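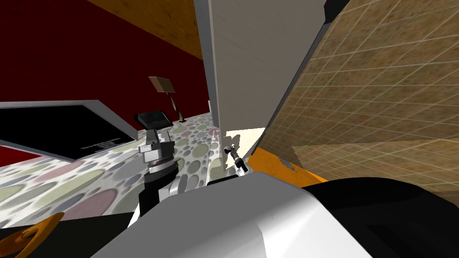
Chapter 6. Going to See One: The Open Day as Fieldwork

Open days are where most people meet a working robot for the first time, and most people come home with nothing written down. A leaflet, a pen, a vague idea that the arm was fast. This chapter is about doing it better. We use one visit all the way through, the Fenham open day of December 10, 2021, when the simulation group showed their two-armed household machine at work in a rendered room before anyone got near the hardware. Red wall, polka-dot floor, a floor lamp with a tan shade standing off past a big black panel, a tiled tan surface slanting down the right side. And the whole thing tilted, hard. Half the visitors put their heads over to one side. One gripper up close on the left, fingers pointing up, the other farther off and much smaller, with the robot's own white body filling the bottom of the view. Keep that picture in mind, we come back to it in 6.2 and again in the exercises.

Before you read on

You need Chapter 4 (grippers) and the first half of Chapter 5 (where the robot thinks it is). If you skipped the part on parallel jaws go back now, it is short.

By the end of the chapter you should be able to

- plan a visit of two hours or less
- tell a live demonstration from a replay, or at least ask the question
- take notes that somebody else can use
- write a one-page visit report

6.1 Who is showing you what

Every demonstration has an owner. At Fenham there were three groups sharing one hall and they wanted different things from us. The simulation people wanted to talk about rooms. Prundum, who make the arm joints, wanted to talk about joints. Jadus had a table by the door and wanted to hire. Same robot on all three posters!

Marisa Bianchini ran the simulation stand. Her opening line, from my notes: "Ask me what it can't do, the list is longer and I know it better." Good host. Not all of them are like this and you can't count on it, so bring your own questions. Write them the night before. On the train is too late, I have tried.

Start with the plain ones. Who built the task? How many tries? Is anyone steering? What counts as a success and who decided that? Then one question that is really yours, something you want to know and could not look up.

6.2 Watching a simulated demonstration

Students get impatient here. They came for metal and they get a screen. But a simulator is where much of the work is done, and on an open day it is often the more truthful stand, as you can ask for the same run again with one thing changed and get it on the spot.

The Fenham group said they had 2,621 rooms in the set, put together from mixed floors, walls and furniture. That explains the look. Orange panel under beige tile, overlapping ovals in pink and green and lavender on the floor, no decorator would sign for it. The mix is on purpose. A robot that has only practiced in tidy gray rooms may do badly when the carpet is loud. Whether loud carpets in a simulator help with loud carpets in a house is a separate question and we take it up in Chapter 9.

Now the viewpoint. You are looking from the robot's side, more or less, its own shell is in the way and so is a tall pale pillar right in the middle that blocks the view between the two halves of the room. Write down what is blocked. Beginners write down what they see and stop there, then in the report they describe a room with no gaps in it. Your notes want a column for "could not see".

Also the size problem. The far gripper looks tiny beside the near one. The difference comes from distance. Do not write "small gripper" in your notes, the reader will think there are two models.

6.3 Numbers you will be given

Presenters give numbers quickly and move on. Get the number, get the unit, get what it was divided by. On the Villalobos stand the year before, a slide said 2,000 successful grasps. Fine - out of how many? Over what period, with which objects? The speaker didnt have it and was decent about it, and sent a table to the class in January. So ask, and leave an email adress.

If you hear a rate, ask for the count. If you hear a count, ask for the rate. If you hear "nearly always" put it in quotation marks and leave it there.

6.4 Taking notes standing up

Small notebook, hard cover. Pencil. Phones are OK for pictures if the host agrees - ask first, some stands say no. Note the time beside each entry. Leave a third of every page empty for the bus home, when you will remember the thing you were too busy to write.

Short sentences. Fragments are fine, this is not the report. The report is 300 words on one page, with a sketch if the sketch helps.

Exercises for this section are at the end of the chapter. Do the first one before your visit, and bring it with you.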